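Sulldale bench notebook
15 May 2019

Right hand-held gripper, fingers not letting go

Picked up from the March entry, where I wrote that the right tool "felt sticky" and left it at that. It is worse now. On soft objects the fingers close fine, but when the trigger is let out they stay where they are for a moment and then open all at once. On hard objects I can't get it to do it.

Ran the plush pick on the tray table, same layout as for the Jenmont set. 47 picks with the right tool. 7 of those had a late release. With the left tool, same toy and same operator, none.

What a late release does: the operator thinks the toy is down and starts to lift away, the toy comes along, then drops. On two of the 7 it landed on the rim of the yellow tray and rolled off. The log shows the trigger open and the finger width still at the closed value, so the fault is between trigger and fingers and the encoder is telling the truth.

Things tried, in order:

Cleaned the blue pads with alcohol. No change. Didn't expect much, the pads aren't tacky to the touch.

Swapped the trigger cable for the spare from the Agbenyega box. No change. Put the old one back.

Backed off the bolts at the two finger joints a quarter turn each. Late releases stopped for 18 picks, but the fingers now have side play and the tips don't meet square. Not usable like that. Tightened again and the fault came back on the fourth pick.

Took the load off by gripping only an arm of the toy. No late releases. Gripping across the head brings it back, so it needs a fairly wide opening with something springy in between.

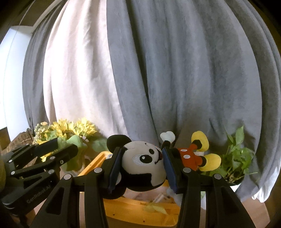
Right tool closed across the head of the Mickey plush, left tool alongside.

My reading is that the linkage binds when the fingers are pushed apart unevenly. The head is thick on one side and the pads don't sit flat on it. The bushing on one of the joints is probably worn. I can feel a small notch when I move the left finger by hand with the trigger cable off, none in the right finger.

Safety note for whoever runs this next: the release is quick when it comes, and I had a thumb in the linkage when it let go. Pinched, skin not broken. Keep hands out of the arms even with the trigger open. Pull the cable first, then touch.

Episodes from this morning: file 585 onward is the right tool with the fault. Don't send those to Gorngate. Everything before that I have looked through and the finger width follows the trigger.

To do
Order bushings, two sets
Strip the left finger joint and measure the pin
Repeat the 47 picks after the swap, same toy, grip across the head
Red tag is on the right tool until then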